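Recording Demonstrations with the Hand-Held Gripper: Frequently Asked Questions

Applies to the Postanwood site and to partner sites that send recordings to the Vekska training set. Questions about pay, scheduling and building access are on the site page.

General

What counts as one example?

One example is a single recorded attempt at a single task, from the start press to the stop press. If the task card says "move the cup to the tray" and you move two cups, you have recorded one example of the wrong task. Stop, mark it as void, and start again.

How many examples does a task need?

The current target is 286 accepted examples per task card. Void and rejected recordings do not count toward it. The number applies to the card as a whole and is shared by all operators working on it.

How long should an example be?

Most task cards set an upper limit of 30 seconds. There is no lower limit. A short task done at a steady pace is preferred to the same task padded with waiting. If a card regularly takes more than the limit, report the card; do not speed up your hand to fit.

Can I practice first?

Yes. Practice with recording off. Practice runs that were recorded by accident should be marked void, even if they went well, unless you followed the card from the first step.

Setting up

What surface should I work on?

Use the surface named on the card. Plain pale surfaces are used for the first group of cards and mixed surfaces for the later ones. Do not add a mat, a cloth or tape marks unless the card lists them. A tape mark that appears in every recording of a task will be learned as part of the task.

How should I set the lights?

Leave the overhead lights on and the desk lamps off, unless the card says otherwise. A soft shadow under the fingers is normal and does not need correcting. Hard shadows from a single strong lamp should be avoided on the plain-surface cards. Variation in daylight through the day is accepted and wanted.

Do I need to calibrate before every session?

Calibrate at the start of each session and again after any of the following: the gripper has been dropped, a finger pad has been changed, the camera mount has been touched, or the unit has been restarted. Calibration between examples is not needed.

How do I check the fingers?

Close them fully, then open them fully, with nothing between them. The motion should be even on both sides. If one side lags or sticks, do not record. Put the unit on the repair shelf with a note that gives the unit number and says which side is affected.

What should the camera view include?

Both finger pads must be visible low in the view, one on each side, with the gap between them in clear sight. It is normal for the outer parts of the hardware to run out of view. It is also normal for one pad to sit slightly higher than the other. Compare your live view against the two below before the first example of a session.
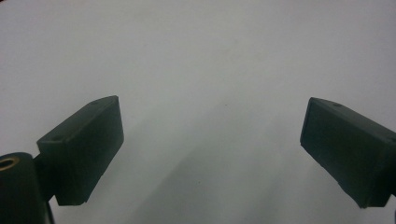
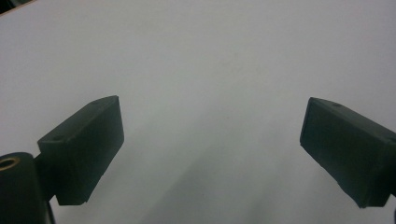

Both views: fingers apart over a pale surface, nothing held. The dark wedge at upper left appears in the second view only.

Does something at the edge of the view matter?

Small intrusions in a corner are accepted. If an unrelated object takes up a large part of the view, or lies between the pads when it has no place in the task, clear it before you start. Do not crop or edit recordings yourself.

Should I clean the camera lens?

Wipe it with the dry cloth from the kit at the start of the session. If a speck stays in the same place while you move the gripper over the surface, it is probably on the lens. If it moves with the surface, it is on the surface. Only the first kind needs action.

Recording

Where do I start?

Start with the fingers open and the gripper held still above the work area, at the height given on the card. Press start, hold for 2 seconds, then begin. The hold gives the tracking software a stable reference for position. Starting while already moving is the most common reason for rejection at Postanwood.

Should I look at the screen or at my hand?

Look at the work. The screen is for setup checks. Operators who steer by the screen tend to make small corrections in all directions, and these end up in the training data.

How fast should I move?

At an even pace, somewhat slower than you would with your bare hand. Slow down before contact. Do not pause in midair to plan the next step – plan it before you press start.

What if I miss the object?

Continue if you can recover in one natural motion, and finish the task. Mark the example as "recovered." These recordings are useful because the learning system otherwise sees only clean attempts and has nothing to go on when its own first attempt misses. If the object falls off the surface or out of reach, stop and mark the example void.

Do I have to put the object in the same place each time?

No. Move it between examples, within the area shown on the card. Change its position and its angle. Avoid a fixed rotation such as left, center, right, left, center, right. Where a card includes a placement sheet, follow the sheet in order.

Are recordings with no object useful?

Some cards ask for them. An empty-surface card has you move the gripper over the work area with the fingers apart and stop without grasping. These recordings are used to check whether the system closes the fingers when there is nothing to pick up. Follow the card, and do not close the fingers at the end out of habit.

Can I use my other hand?

Only if the card says "two hands." In all other cases keep your free hand out of view. A free hand that steadies the object makes the grasp look easier than it is for one gripper working alone.

Can I talk while recording?

Audio is not stored for any current card. You may talk. Keep the gripper steady while you do.

Marking and review

Which labels can I use?

There are four: accepted, recovered, failed, void. "Accepted" means the task was completed as written. "Recovered" means it was completed after a miss. "Failed" means you followed the card and the task was not completed. "Void" means the recording should not be used for anything. Recovered examples count toward the target. Failed examples are kept but counted separately.

What is the difference between failed and void?

A failed example is a fair attempt with a bad result. A void example has something wrong with the recording or the setup: wrong object, camera loose, start pressed by mistake. If you are not sure, choose failed and add a comment. A reviewer can change failed to void, but void recordings are deleted at the end of the shift.

Who reviews the recordings?

The first pass is automatic and checks length, tracking and dropped frames. The second pass is done by a reviewer, who watches a sample from each session. If the sample shows a repeated fault, the whole session is reviewed.

Why was my example rejected when the task was completed?

The usual cause is lost tracking. This happens when the camera comes too close to a plain surface and has few fixed points to follow, or when the gripper is turned quickly. The task may look correct to the eye while the recorded path has a jump in it. Keep some of the surroundings in view during long moves, and turn the gripper gradually.

Can I see my own results?

Yes, on the session page, after the automatic pass. Reviewer comments appear there as well. Results are listed by session and are not ranked.

Equipment and files

Which finger pads do I use?

The flat block pads are standard. Do not mix pads from different units, even if the screw holes line up. Chatzigeorgiou pads are for the thin-object cards only and are kept in their own drawer – return them after each session.

A screw on the pad is loose. Can I tighten it?

Yes, with the driver from the kit, until snug. Recalibrate afterward. If the screw will not hold, send the unit to repair.

How do I upload?

Dock the unit with the power on and wait for the status line to read "copied." Upload to the Fulletti server then starts without further action. Do not remove the storage card by hand. Undocking early does not destroy recordings, but it delays them until the next time the unit is docked.

How much storage is left?

The unit shows it in the top line of the menu. Dock when it falls below 19 percent. Recording stops by itself when the storage is full, and the example in progress is lost.

How do I report an error on a task card?

Use the "card problem" button on the session page and give the card number and the step. Switch to another card while you wait. Do not correct the card on your own and carry on – two operators following two versions of one card will produce examples that cannot be pooled.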